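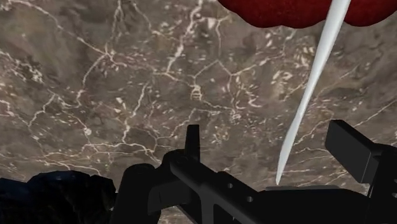 Minutes of the Owners' Meeting, Welamora House

Held in the ground floor room, July, beginning at 19.10
Minutes written by: Idalina Brandão, flat 9
Present: owners of flats 1, 2, 4, 5, 8 and 9. Flat 7 sent a written vote for point 3.

1. Minutes of the previous meeting

They were read and accepted with one correction. The sentence on the bicycle store should say that the door "will be repaired", not "was repaired". The door still does not close well in the evening when the wood is swollen.

2. Water pressure on the upper floors

The owners of flats 8 and 9 reported again that the pressure is weak in the morning. Tukel visited the building in the spring and wrote that the pump is in good condition but the valve on the second floor is old. Flat 5 asked whether we can wait one more winter. Flat 8 answered that she has already waited two. It was agreed to order the new valve. Tukel must inform every flat at least one day before the water is closed, by a paper on the front door and also by message, as the paper was taken by the wind last time.

3. Staircase painting

Two offers were received. The offer from Barreto is 2193 euros, with the repair of cracks and two layers of paint included. The second offer is lower, but it does not mention the ceiling, and the painter did not reply when flat 2 wrote to ask. After a discussion the offer from Barreto was accepted by 6 votes to 1.

The colour was not decided. Flat 1 wishes to keep the yellow. Flat 4 finds that yellow shows every hand mark and prefers a light grey up to the height of the handrail. Barreto will be asked to paint small samples beside the letter boxes, and owners can write their preference on the sheet there.

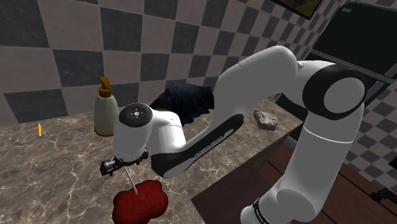 4. Shared kitchen on the ground floor

The kitchen is used for birthdays and for the summer lunch, and the present worktop has a burn beside the cooker which is impossible to clean. Flat 5 proposed white for everything. Flat 2 said that white will look tired after one season, and she spoke in favour of a brown marbled surface with checkered tiles on the wall, as in the picture, where crumbs and small stains would disturb the eye less. Flat 8 likes the tiles but fears the joints between them will become dark. No vote was taken. Flat 2 will ask for prices for both versions, with fitting included, and she will measure the wall again, as the old drawing does not show the pipe in the corner.

5. Parking on Jestov Street

Cars of visitors to the dentist stop again in front of our gate. Flat 1 has talked with the receptionist, who was friendly and promised to put a notice in the waiting room. We will see if it helps before we write to the town.

6. Other matters

The key of the attic is missing from its hook. Whoever has it is kindly asked to return it.
Please do not leave cardboard under the stairs, also not for one night.
Flat 4 thanked flat 7 for watering the plants in the entrance.

The meeting closed at 20.45. The next one will be in September, and the kitchen will be the first point.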